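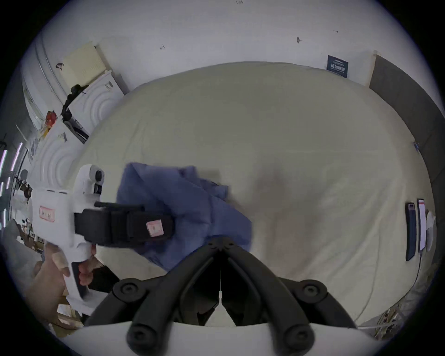 A cream sheet on the bed, with a blue cloth on top.

Looking after bed sheets: washing, stains, drying and storing

Pale sheets show everything, which puts a lot of people off buying them. We have used cream and white cotton in this house for years and most of it has lasted well. What follows is how we do it, with a few things picked up from readers of this page.

How often to wash

Once a week in summer, and every ten days or so in winter if you wash before bed. Pillowcases can be changed twice as often as sheets. If you have a cold, change the pillowcase daily.

Strip the bed first thing and leave the mattress bare for a few hours with the window open. Tuesday is our sheet day. Pick whichever day you are in during the morning, so the bed has time to air before you make it up again.

Before they go in

Shake each sheet out of the window or over the bath. Hair and fluff that go into the machine come out again stuck to something else. Close zips and buttons on duvet covers, or you will find all the socks in one corner.

Look the sheet over in daylight. Marks you miss now get set by the heat of the dryer or the iron, and after that they are very hard to shift.

Don't fill the drum to the top. You should be able to get your hand in flat above the load. One double set is enough for most machines.

Marks and what to use on them

Blood: cold water only, as soon as you can. Soak for an hour, rub with plain soap, rinse and repeat. Warm water will fix it.

Face cream, body lotion and hair oil: a drop of washing-up liquid worked in with a fingertip, left for ten minutes. These leave greyish patches that look like dirt, and ordinary powder does little for them.

Tea and coffee: rinse from the back of the cloth, then soak in warm water with a spoonful of bicarbonate of soda.

Make-up: washing-up liquid again for foundation. For mascara, dab with a little micellar water on cotton wool. Dab, don't scrub – scrubbing roughs up the weave and the patch will always look dull.

Sweat yellowing: soak overnight in a bucket of warm water with 100 g of soda crystals, then wash as usual. You may need to do it twice with older sheets. Wear gloves, and don't use soda crystals on silk or wool.

Ink: test first. Surgical spirit on a pad works on most biros, with an old towel underneath to catch what comes through.

Never mix bleach with vinegar or any other cleaner.

Temperature and powder

40 degrees is fine for most weeks. Go up to 60 after illness or if anyone has a dust allergy, as long as the label allows it. Powder is better than liquid for pale cotton, as most powders contain an oxygen bleach and liquids don't. For coloured bedding use a colour powder or a liquid.

Skip fabric softener. It coats the fibres and makes cotton less absorbent. If your sheets come out stiff, try a third less powder and an extra rinse.

Drying

Outdoors if you can. Fold the sheet in half over the line with the hems hanging down and peg at the ends and the middle. Cream sheets can go in full sun. Deep blues and reds are better in the shade, or inside out.

Indoors, two airers side by side with the sheet draped over both will dry it far quicker than one airer with the sheet folded in four. In December ours take a full day this way, with the door shut and the window open a crack.

If you use a tumble dryer, stop it halfway and untangle everything. Fitted sheets roll themselves into a ball and the middle stays damp.

Ironing, or not

I only iron pillowcases. Take the sheets off the line while they are very slightly damp, pull them square between two people, fold, and put them under something heavy for an hour. Kamol Saithong wrote in to say he puts his straight back on the bed and smooths them with the flat of his hand, and the creases have gone by evening.

Fitted sheets that won't stay put

Check the depth first. A mattress with a topper often needs a deep sheet, and no amount of tugging will make a standard one fit. If the elastic has gone, sew a new length across each corner underneath. Ketsara Panyasiri uses clip-on straps instead and says to fasten them before you put the other bedding on.

Storing

Keep each set folded inside one of its own pillowcases. Put clean sets at the bottom of the pile and take from the top, so they all get the same wear. Don't store cotton in plastic bags – it yellows along the folds.

Three sets per bed is plenty. When a sheet wears thin in the middle, cut the good sides into dust sheets and cloths. The hems make decent ties for tomato plants.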